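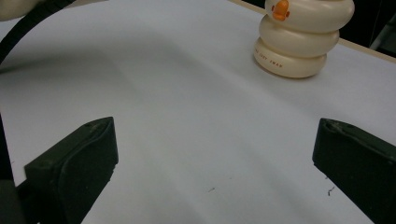 Weiße Tischplatte, im Vordergrund zwei dunkelgrüne Greiffinger.

Neue Regelung für die Nutzung der Gruppenarbeitsräume ab Oktober

Die Hochschulbibliothek Medby stellt zum Beginn des Wintersemesters die Vergabe ihrer Gruppenarbeitsräume um. Künftig werden sämtliche Räume im ersten und zweiten Obergeschoss über das Buchungssystem Entili reserviert. Die bisher an der Informationstheke ausliegenden Listen entfallen. Bereits eingetragene Termine bleiben gültig und werden vom Bibliotheksteam in das neue System übertragen.

Reservierungen sind für höchstens 90 Minuten möglich und können frühestens 5 Tage im Voraus vorgenommen werden. Eine Verlängerung ist vor Ort zulässig, sofern für den anschließenden Zeitraum keine Buchung vorliegt. Je Person können gleichzeitig zwei offene Reservierungen bestehen. Wird ein Raum eine Viertelstunde nach Beginn der gebuchten Zeit nicht in Anspruch genommen, gibt das System ihn automatisch wieder frei.

Grundlage der Neuregelung ist eine Befragung, die im Juni unter den Nutzerinnen und Nutzern der Bibliothek durchgeführt wurde. Insgesamt gingen 2000 ausgefüllte Fragebögen ein. Besonders häufig wurde bemängelt, dass Räume für ganze Tage belegt waren, ohne durchgehend genutzt zu werden. Auch der Wunsch nach einer Buchungsmöglichkeit außerhalb der Thekenzeiten wurde vielfach geäußert. »Die Rückmeldungen waren in diesem Punkt eindeutig«, so Saodah Tarigan, Leiterin der Benutzungsabteilung. »Wir haben die zulässige Buchungsdauer daher mit den Fachschaften abgestimmt und für die Prüfungszeit eine gesonderte Regelung vorgesehen.«

In den letzten Wochen der Vorlesungszeit sowie im gesamten Prüfungszeitraum ist die Zahl der offenen Reservierungen auf eine je Person begrenzt. Für Lehrveranstaltungen stehen die Räume in dieser Zeit nicht zur Verfügung. Lehrende, die Bedarf an einem Schulungsraum haben, wenden sich bitte an Gilang Tambunan in der Raumkoordination. Anfragen für das gesamte Semester werden bis zum Ende der ersten Vorlesungswoche entgegengenommen.

Von der Umstellung nicht betroffen sind die Einzelarbeitskabinen im Untergeschoss. Sie werden weiterhin auf schriftlichen Antrag für jeweils einen Monat vergeben. Studierende mit Kind sowie Studierende mit einer Behinderung oder chronischen Erkrankung werden bei der Vergabe vorrangig berücksichtigt. Das Antragsformular ist an der Informationstheke und auf den Internetseiten der Bibliothek erhältlich.

Die Anmeldung bei Entili erfolgt mit der Hochschulkennung. Externe Nutzerinnen und Nutzer mit gültigem Bibliotheksausweis erhalten auf Antrag einen eigenen Zugang. Einführungen in das Buchungssystem finden in der ersten Vorlesungswoche täglich um 14 Uhr im Foyer statt; eine Anmeldung ist nicht erforderlich. Fragen zur Benutzungsordnung beantwortet Saodah Tarigan, bei technischen Schwierigkeiten hilft Nii Dankwa aus der IT-Betreuung weiter.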